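Speaker notes: House rules for arms that share a table with people
Tukurura meet-up, January. Nineteen minutes, then questions.

Start without the title slide. Say hello, say who I am (Kiri Waaka, I look after working practice at Budwood) and get straight into it, as Hussam Fakhoury is on after me and he has a lot more maths than I do.

Opening bit. When I joined, our rulebook for two-armed work at a table had 311 rules in it. I read the lot on a train. Some of them were very good! Some of them contradicted each other, and one told you to consult a rule that had been deleted. I asked round the team which ones people could remember without looking, and we got as far as the emergency stop and "no food near the arms", and then there was a long silence and Ayman Najjar offered to make tea.

So this talk is what we did next. We kept the long book for the legal and electrical side, and wrote a short one for the person standing next to the arms. It fits on 2 sheets of paper. I've got copies, they're at the end of the row, please take one and scribble on it.

Pause here. Drink some water.

First part: the table itself. Our rule says that anything on the table is part of the task, whether you meant it to be or not. If the job is a mug and a spoon, the arms still have to live with the phone, the power strip and whatever else is along the back. You have two choices, and both are fine by me. Clear it, or write it down. What I won't sign off is a session sheet that says "mug, spoon" when there's a water bottle within reach as well.

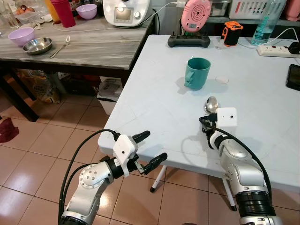 People push back on this, and I want to be fair to them. Gillespie Farquharson argued with me for most of an afternoon that homes are messy and a bare table teaches you nothing about homes. I agree with him! The rule allows mess. It asks you to know what your mess is. We ended up with a line on the sheet headed "also on the table", and it takes less than a minute to fill in. Gillespie now writes more in it than anybody, including, once, a remark about the weather.

Phones get their own line. A phone lying face up on the work surface is probably switched on and may well ring, and the person it belongs to will reach for it without thinking. I've done it. We say phones go in a pocket or on another surface, and if one has to stay put, its owner doesn't pick it up until the arms are parked. (Ask for a show of hands — who has reached past a moving arm for their own phone? Wait for it. Put my own hand up first.)

Mains power next. Old rule: no mains leads on the table, ever. Hardly any site kept to it, and a rule that gets broken every morning makes the other rules look optional. New rule: if there's a power strip on the table it goes along the far edge, its lead goes off the table by the shortest way, and there are no open drinks beside it. Jihad Hourani wrote that one and it's the most copied line in the whole thing. A bottle with its cap on is allowed. A glass of water is not. An empty glass is allowed, but do check.

Second part: cables on the arms. I could talk for an hour on this so watch the clock.

You want enough slack at the gripper for the wrist to turn all the way without pulling, and you want as little as possible hanging where it can catch the front edge of a table. Those two fight each other. Our practice is to turn each wrist slowly through its full range before the first run, one arm at a time, with somebody watching the loop and nothing else. Then bring the arm low over the near edge and look again. If the loop touches, you re-clip it before you go on. No tape, please. At Konero they taped everything down beautifully and then couldn't get at a connector when they needed to. 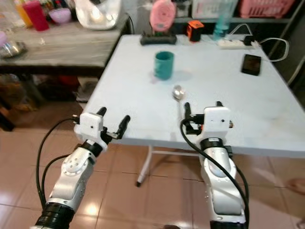

Third part: where people stand. This is the bit I get the most letters about (emails, but some of them are long enough to be letters).

We used to paint a line on the floor. Lovely in our own building, useless on anybody else's tiles. You can't go into a borrowed room and paint it. So the short book goes by reach. Before you start, stretch both arms out as far as they will go, slowly, and walk round them. That's your boundary. Anyone inside it while the arms are live has to be named on the sheet, and has to have the stop within reach of their own hand. Sharing a stop with the person opposite doesn't count.

And shoes. Closed shoes, at every site, including the ones where shoes come off at the door. Keep a clean indoor pair by the kit. Metal cutlery gets dropped, mugs get dropped, and the floor is usually hard. I had a very polite disagreement with the Kanaan people over this and we settled it with a box of indoor clogs in assorted sizes. They're ugly. People wear them.

Check the time. If I'm past the halfway mark, skip the next paragraph.

Picking things up and handing them over. The short book says an arm doesn't pass a metal object towards a person, it puts it down and the person takes it from the table once the gripper is open and has moved off. Spoons included. I know a spoon seems harmless. The point of the rule is that you shouldn't have to decide, mid-run, which bits of cutlery are friendly.

Last part: keeping the rules alive. We've got 3,000 session sheets back now and we do read them. When the same rule is crossed out or grumbled at over and over, we go and watch how the job is being done before we change a word. Twice the rule was wrong. Once it was right and the sheet was so badly laid out that people were ticking the wrong box, which was my layout, so there we are.

Thank Ayman for the proofreading and Jihad for the cable section. Remind them about the sheets at the end of the row. Questions, then hand over to Hussam, who needs the other microphone.

Contact: Kiri Waaka, Budwood working practice team | © Budwood | Back to top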